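Okay, finished the Telma Lagos novel at 2 in the morning and I have thoughts, so bear with me

It's called Wirneria and it's 600 pages, which I know, I know. I almost quit at chapter 4 (the long one about the ferry company)
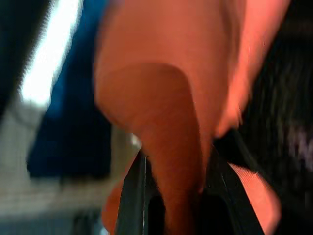
but then the sister comes back and the whole thing takes off! I read the second half in pretty much one sitting

Went to her reading at Aravena last night too. There were 38 chairs and people standing all the way back to the cookbooks

Rocío Sepúlveda did the interview and asked good stuff – why the father never gets a name, why the letters stop halfway through

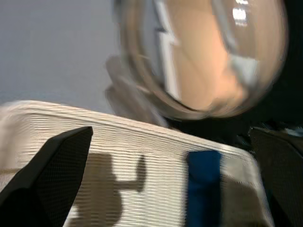
Lagos said she cut a whole narrator in July, the year before it sold. A whole narrator! She read us one page of him and I kind of miss the guy

Anyway if you liked her stories, go for it. If you need a plot by page 50, maybe borrow mine first – Ivana has dibs, then it's free

Signed copies still at the front desk as of 08/01/2018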